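Flooring and Window Coverings > Installation and Subfloors
Thread: Glue-down vinyl plank over old cutback adhesive, encapsulate or skim?

pikonen
July 7, 2024
Slab on grade, single-story house, Drumwood subdivision. Pulled carpet and pad in the back bedroom and found black cutback residue over most of the slab. The tile is long gone, just the adhesive film with trowel ridges still showing. I had a sample tested and it came back negative for asbestos, so that part is settled.

Product going down is Idberg glue-down plank with their pressure-sensitive adhesive. The install sheet says "remove all existing adhesives or isolate with an approved underlayment" and does not define approved. RH probe reads 62 percent in the middle of the room, a little lower at the window wall.

Options as I see them:
1. Wet scrape to a thin residue, then skim with a patch rated for cutback.
2. Moisture barrier epoxy over the residue, primer, then self-leveler.
3. Mechanical grind to bare concrete.

Which would you do? — Paavo

hquezada_floors
Option 1. Scrape wet until the ridges are gone and you have a stain with no build. Then two tight coats of a cement-based patch mixed with the latex additive in place of water. Check the patch data sheet for the words "cutback residue." If it isn't listed, don't use it. At 62 you have room on most adhesives, but confirm the limit on the Idberg pail label, not the plank sheet. They are separate documents and I have seen them disagree.

Lachlan M
I would grind. A skim over cutback is only as good as the bond between the cutback and the slab, and you are trusting a film that may be older than the roof. Pressure-sensitive adhesive also reacts badly to plasticizers. If any residue telegraphs through a thin spot in the patch you get soft, discolored glue and shifting planks.

hquezada_floors
Grinding cutback with a cup wheel heats it up and smears it into the pores. You load the segments, and you still have a contaminated surface at the end. You need PCD tooling, and even then you have to look at the concrete profile afterward. For one bedroom the rental costs more than the patch.

Lachlan M
PCD is what I meant. Agreed that a standard diamond wheel is useless on it.

naheed_v
Before anyone picks a method, is the residue continuous at the closet and the door? Mine had carpet tack strip glue over the cutback along the perimeter, and the skim let go there and nowhere else. Two different adhesives, and the patch was rated for only one of them.

Euan, same clear coat question as in the finish thread, satin or matte. 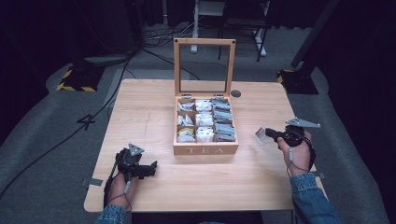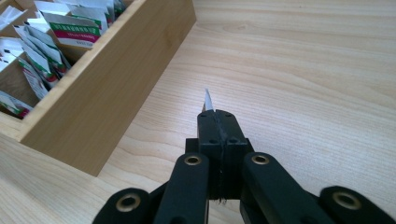

Tabletop and tea box, both pale wood.

ekerr
Matte, Naheed. Reply is in the other thread so this one stays on slabs.

Paavo, one thing missing from your list is flatness. What do you have over 10 feet? If you need leveler anyway, option 2 starts to make sense. If the slab is flat, you are paying for epoxy you don't need at that RH reading.

pikonen
Checked with a straightedge. It is within the Idberg tolerance except for one low spot near the closet, which a patch will fill. Naheed, yes, there is a tan band at the perimeter that I took for carpet glue. It comes up with a razor scraper.

naheed_v
Then take the tan band off completely before you wet scrape the rest. Don't let the slurry carry it into the middle of the room.

Lachlan M
I still think you should do a bond test. Skim a small area, leave it 7 days, glue down a plank, then pull it. If the patch splits within itself, fine. If it comes up with black on the back, grind.

hquezada_floors
No argument with the bond test. Do it in the worst area, which will be at the closet.

pikonen
Will do. Going with wet scrape and skim, test patch at the closet first. The pail label gives a higher RH limit than the plank sheet, so Higinio was right that they disagree — I am going with the lower one. Will post the pull result when I have it.

ekerr
Keep the door closed and the AC at normal setting while the test cures. Yule patch in particular skins over fast in moving air and the pull result won't mean much.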